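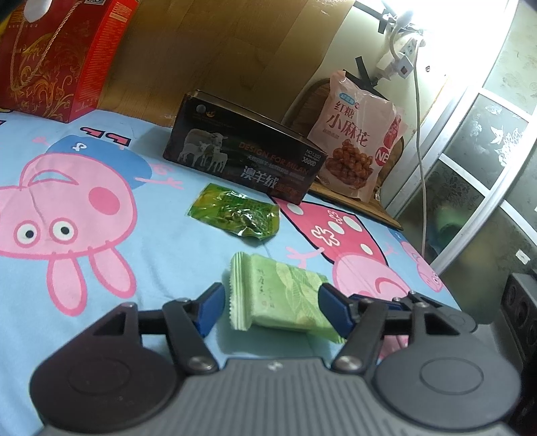 Ticket 3843 - Sample chapters missing after sync
Opened by: Costel Papadopoulos
Opened: 31 Aug 2021
Product: Wurkine reader app, version 22

I have 114 free books in my Wurkine library, mostly travel memoirs and a few crime novels. Since the last update, 22 of them open at the cover and then stop. The page count reads 0. The books I paid for open as normal.

Tried so far:
Signed out and back in - no change.
Removed one title (The Road to Yordanov) and downloaded it again. Same fault.
Opened the same title in a browser. All the pages are there.

Reply from Vokex support:
Please go to Settings, Storage, Clear book cache, then restart. Your notes and bookmarks are kept on your account.

Costel Papadopoulos:
Done. 21 of the 22 now open. The Hornex short story collection still stops at the cover.

Reply from Vokex support:
That file was damaged on our side and has been replaced. Please download it again.

Costel Papadopoulos:
Opens now, bookmarks still there. Please close.

Status: Closed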